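Gripper build, still going

Second version of the hand-held gripper is together and it closes properly now, so that's something. First one is in the scrap tub at Clondora (the shared workshop, not the cafe). Wrong pivots. Too much slop, you'd squeeze and one finger got there before the other.

Same two-finger linkage as before, blue pads, reprinted housings. The Gostel bearings never came so I went with plain pins — cheaper anyway. Cost me 90 quid in parts all in, and 900 grams of filament if you count the failed prints, which I'm trying not to.

Left side housing warped twice. Moved the printer away from the door, warping stopped. Should of done that in January.

Wanted soft stuff to try it on, knitwear and blankets mostly, becuase the workshop only has boxes and offcuts and anything can pick up a box.

Brown knit, pink blanket, the bedroom end of things:
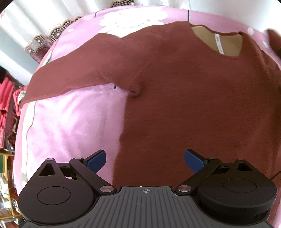
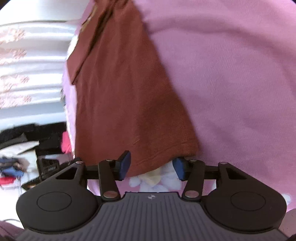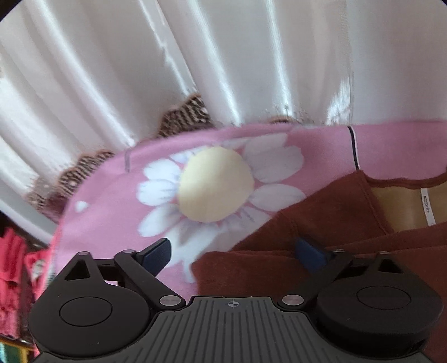

Next job is the trigger spring. Too stiff, my hand aches after ten minutes. Hegedűs do a lighter one but the postage is daft so might just cut down the one I've got and see. Also need to sort the cable, keeps snagging on my sleeve.

Taking it to the Plullholm meet-up if the spring is done. If not I'll bring it stiff and someone with bigger hands can have a go.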